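Whether Machines Are Ready for the Sorting Line

12 comments | 3 shares

Readers of this blog have asked for a considered position on whether humanoid machines can yet take over routine work on the shop floor. My own experience is limited to conveyor sorting, and the remarks that follow are confined to simulated work. I have spent much of May reviewing simulated runs of one modest task: handling a small bottle where several roller conveyors meet. 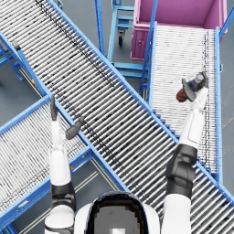 The task was set out by my colleague Gunhild Sveinbjörnsson, formerly of the Tallham distribution centre. A new casual there is expected to manage it before morning smoko. The simulation, which we call Prustik, has now logged 1,793 attempts. Of these, 1,110 met the standard she laid down. That is a respectable figure for a research programme and an unacceptable one for a warehouse.

It should be noted that grasping accounts for only part of the shortfall. We attributed 379 failures to the approach, in which the arm arrives at a poor angle and must withdraw before trying again. A person corrects for this without thinking. The machine must be taught to recognise the error, and at present it does so slowly.

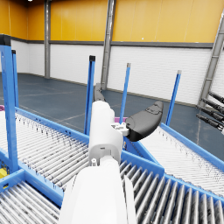
Household work is a harder proposition again. A conveyor junction stays where it was installed, whereas a kitchen bench is rearranged several times a day. I would not presently recommend that anyone defer buying a dishwasher on the strength of what I have reviewed. 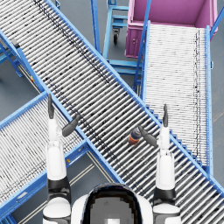

A small bottle on the rollers, with the right gripper open beside it.

My assessment is that supervised trials on a single line are justified - provided that an experienced operator remains on shift and has authority to stop the work. Gunhild favours a longer period in simulation, and her reasons will be set out in a later post.

Contact | Copyright, all rights reserved | Back to top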